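# Macht eine Hantel wirklich stark?

Auf vielen Packungen steht: „Stark in 30 Tagen!“ Glaubst du das? Wir sind da vorsichtig. Muskeln wachsen langsam, und kein Stück Metall trainiert von allein.

Schau dir lieber an, wie so eine Hantel gebaut ist. In der Mitte ist ein glatter Griff, an den Enden hat er ein Gewinde, wie eine dicke Schraube. Darauf steckt man runde Scheiben mit einem Loch. 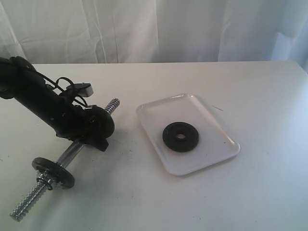 ## Und was hält die Scheibe fest?

Ein Verschluss mit geriffeltem Rand. Man dreht ihn auf das Gewinde, bis er an der Scheibe anliegt. „Der hält immer“, heißt es oft. Immer? Ein lockerer Verschluss hält gar nichts. Prüfe ihn also vor jedem Training zusammen mit einem Erwachsenen, und halte die Zehen fern.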